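Memon Sorting Benches — Progress Report to Oltateck

Position at August 6, 2024 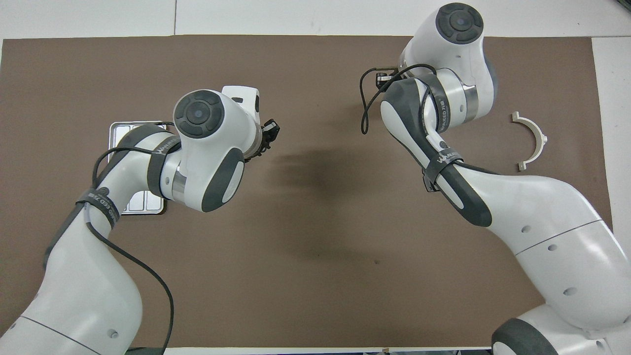 The first point raised by Oltateck on the previous report was that a mat covering most of a bench top leaves too little bare surface for paperwork, and that a smaller size should be costed before any more are bought. We accept the point in part. A smaller mat has been priced with Dremier and the saving is 10 per cent per bench. Against that, small parts set down on bare white tabletop slide more readily and are harder to pick up. We propose to keep the full size at the sorting benches and use the smaller one at the checking bench only.

Work completed

Brown rectangular mats are now the standard covering on the white-topped tables. Compartment trays have replaced the loose tubs used last year. The metal tray with a white divided interior was preferred to the all-plastic type, which flexed when lifted full. Tray position is set towards the left side of the mat, leaving the middle clear for work.

Of the 500 part sets due for sorting in this period, 473 were finished. The remainder are held back awaiting replacement labels from Korkon and are stored separately.

Work outstanding

Edge wear on the mats has not yet been measured. The supplier gives no figure for it, so two mats will be weighed and inspected at intervals — the first readings are already recorded. Tray dividers need a written cleaning method. The present practice of wiping them in place leaves dust in the corners of the compartments.

Spending

Roughly 70 per cent of the bench equipment budget has been committed. No transfer between budget lines is requested. The cost of the smaller mat falls within the existing allowance.

Next period

The checking bench will be refitted once the smaller mat is delivered. Wear results and the cleaning method will be reported in October.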